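Collecting demonstrations for two-armed handling: an interview with Raymonde Morin

Published by the Sutard Institute, 2021-01-19

The teaching of machines by demonstration has become a settled part of the work at Sutard. Over the past year the Institute's manipulation group has been building a body of recorded examples from which a learning system is to acquire ordinary handling skills: picking up a bottle, placing it in a rack, turning a tap, passing an object from one gripper to the other. The collection is known internally as Ino. Raymonde Morin has directed it from the start, and she agreed to speak to this bulletin on its methods, its costs and the questions it has left open. Ghislain Cloutier, who is responsible for the operators and their training, joined for the second half of the conversation.

Ms Morin began by correcting a common assumption. Visitors to the laboratory, she said, generally expect to be shown the learning system. "They ask to see the part that thinks. I take them to the operators. Most of our budget and nearly all of our calendar is spent on people moving arms by hand, and on deciding which of those movements are fit to keep."

An operator sits at a pair of leader arms and moves them; the two arms in the cell follow. Joint positions, gripper openings and camera views are stored together, and the resulting record is called an episode. At the time of our conversation the Ino collection held 438 accepted episodes for the bottle and rack tasks. The tap tasks are counted separately and were still under review.

Asked whether 438 was a large number, Ms Morin was reluctant to answer. "It depends entirely on what is in them. If every one of them begins with the same bottle in the same corner, then I would say we have a single episode that has been copied many times over. We learnt that in the first round. The policy we trained was very good at one position of the rack, and when the rack was turned by the width of a hand it closed the gripper on air."

The first round was set aside in full. The second, which began in November, was planned on a different footing. A layout sheet is now drawn up before each session, giving the position of the rack, the objects to be used and the state in which each is to be left. There are 22 such layouts in use. Operators do not choose among them, and they are not told the next one until the present one has been finished. Some layouts are deliberately untidy, with small objects lying close to the places where a gripper must come down.

"A clean cell gives you clean data and a fragile policy," Ms Morin said. "We put things in the way. Glass is in there because glass is hard for the cameras. Anything you can see through shows you the floor behind it, and the system has to find the edge of the thing all the same. We were advised to begin with opaque objects and introduce clear ones later. I did not follow that advice and I am not certain I was right. The early training runs were discouraging for everybody."

The choice of floor was the subject of a longer disagreement. The group's engineers had preferred a plain surface, on the ground that it made faults in the recordings easier to spot. Ms Morin wanted a pattern, and the marble-patterned panel now in use was her decision. She pointed out that kitchens, bathrooms and workrooms seldom have a plain grey surface, and that a system raised on one would have to be taught again later. The engineers' objection has been met in part by a check of the camera exposure at the start of each session.

At this point Mr Cloutier joined the discussion. His responsibility is for the people at the leader arms, of whom there are at present four. Each of them had 52 hours of practice before any of their episodes could be entered in the collection. He described this figure as a compromise.

"I asked for more and was given less, and we met there," he said. "The difficulty is that the hand learns quickly and the eye does not. After two days a new operator can pick up a bottle. What they cannot yet do is pick it up without hesitating above it. The hesitation goes into the record with everything else. If enough of them hesitate, the policy learns to stop above the bottle, and it will stop there for good, as it has no notion of what the pause was for."

He was asked whether hesitations could be removed afterwards. They can be trimmed, he said, and the group did so for a time, but the practice was given up. Trimmed episodes showed small jumps in the joint positions, and some of these were large enough to appear in the behaviour of the trained system. The present rule is that an episode is kept whole or refused whole. Two reviewers look at every one, and where they disagree it goes to Mr Cloutier.

Mistakes are treated differently. An operator who knocks an object over is expected to carry on and set it right if it can be reached. Such episodes are marked as recoveries and are kept. Ms Morin regards them as the most valuable part of the collection.

"A perfect demonstration tells the system what to do when all is well. Our first policy had seen nothing else. Once it had nudged a jar a little to one side it was somewhere it had never been, and each further movement took it further off. I would now accept a smaller collection with more recoveries in it. But you cannot ask people to make mistakes on purpose. We tried. A staged mistake looks staged, and the correction comes too promptly."

Both were asked about the use of two arms, given that a good many of the tasks could be done with one. Ms Morin replied that the second arm was required for less than she had supposed at the outset, and that its chief value was in holding things still. Bottles turn when their caps are turned. Racks slide. People correct for this with the other hand and seldom notice that they do it. Several operators, when asked to describe a task in writing, left the second hand out of the account altogether, though it had been at work throughout.

Mr Cloutier added that the idle arm presents a problem of its own. When only one arm is needed, the operator's other hand rests on its leader and drifts. The follower in the cell drifts with it, and the system takes the drifting to be part of the task. Operators are now taught a rest position for each side and are asked to return to it. He believes that this single instruction did more for the second round than any change made to the software, although he accepts that the two were introduced too close together for the claim to be tested.

The conversation turned to the hardware. The cell was fitted out by Zedaritz, and the grippers are serviced under an agreement with Pelletier. Ms Morin spoke well of both firms but said that the group had underestimated the cabling. Purple cable runs along both arms and must follow every movement without pulling. In the first round the clips were too few, and a loop of cable came between a gripper and its target often enough to spoil whole sessions. More clips were fitted and the fault has not returned. The taps have been kinder. They are mounted on a pipe at the side, one with an orange body and one with a light blue, so that an instruction can name either by its colour.

On the matter of cost, Ms Morin was direct. An accepted episode takes many times its own length to produce, once the resetting of the cell, the review and the refusals have been counted. Resetting is done by hand, and it is tiring work that requires attention. The Institute has considered having the arms put the objects back themselves. Mr Cloutier is in favour; Ms Morin is doubtful, as the arms would put things back in the places they find easy to reach, and the layouts would narrow again without anyone having decided that they should.

She was asked, finally, when the collection would be complete. She said that she had stopped giving dates. The bottle and rack tasks will be closed when a trained policy can manage a layout that none of the operators has recorded, and three layouts have been held back for that purpose.

"What I should like to see before then is a proper comparison between operators," she said.

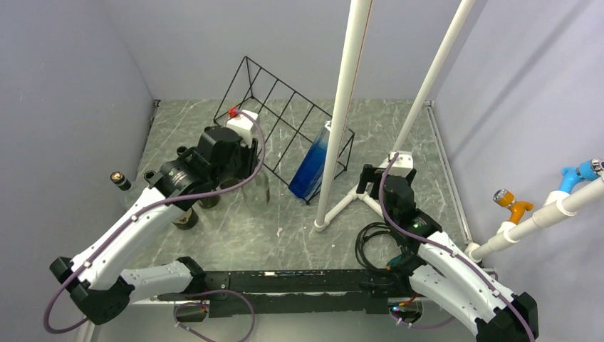 "We have four people, and they do not work alike. One approaches everything from above. Another comes in low and from the side, and is quicker, but has more refusals. At present we mix their episodes together and hope that the system finds something sensible between them. It may be that it finds something between them that is no use at all, a path that neither person would have taken. Ghislain thinks we should train on each of them singly and compare the results. That would mean four training runs in place of one, and I have asked for the machine time. I have not yet had a reply."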